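Garra não fecha por igual depois da troca dos dedos
Categoria: Manutenção > Garras

trutach_bancada
Boa tarde. Tenho um braço com garra elétrica de dois dedos e câmera no punho, montado ao lado de um cooktop. Troquei os dedos em setembro e desde então ele perde talheres finos de plástico no meio do caminho. O controlador Wuslow marca força 58 e não dá alarme. Já reapertei tudo. É calibração ou peça?

siregar_oficina
Quase sempre é o zero. Manda abrir tudo, desliga, tira os dedos, limpa o encaixe e monta de novo com os 2 parafusos soltos. Fecha devagar até as pontas se alinharem e só então aperta. Depois refaz o zero no menu. Baixa a força para 21 no teste - com 58 o dedo flexiona e esconde o erro.

rodinha7
aqui era cabo. troca o cabo

ponance_garras
Concordo com o zero, mas confira também pela câmera do punho. Com a garra vazia sobre a bancada, as pontas devem ficar na mesma altura e as bordas internas paralelas. Depois repita com um cabo de colher entre os dedos e veja se os dois continuam na mesma altura. Se um passar do outro, é folga no encaixe e o zero não resolve.

Primeiro a garra sem peça, depois com a colher: 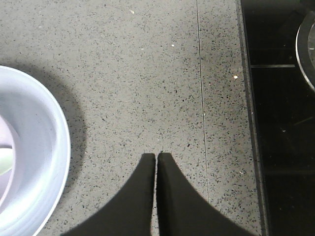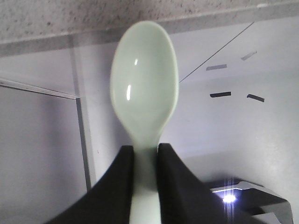

Ponance - Equipe de Manutenção de Garras

Na segunda, olhe onde os dedos terminam, logo abaixo da concha da colher. É essa altura que eu comparo. Para o plástico fino, pegue sempre pelo cabo e grave a posição de novo depois de cada troca de dedos.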